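Hospitality Basics, Unit 6
Handout: The One-Cup Station

By now you can brew for 70. Today you brew for one, a humbler job with more ways to go wrong.

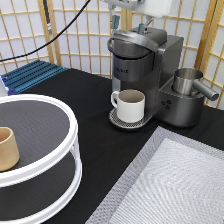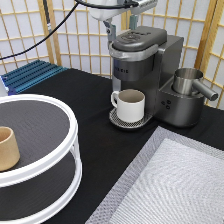 Mug under the brew head, steel cup with its long handle on the base, three buttons beside the brewing side.

Order of work: mug first, then lid, then button. Every November someone tries it the other way and we all learn where the mop lives.

Savita Garg objects that frothing the milk should come before any of this, as coffee waits badly and milk waits worse. We gave her view 50 minutes last term. She has not softened.

For next time: read the Plukel notes, pages 42 on. Bring your own mug.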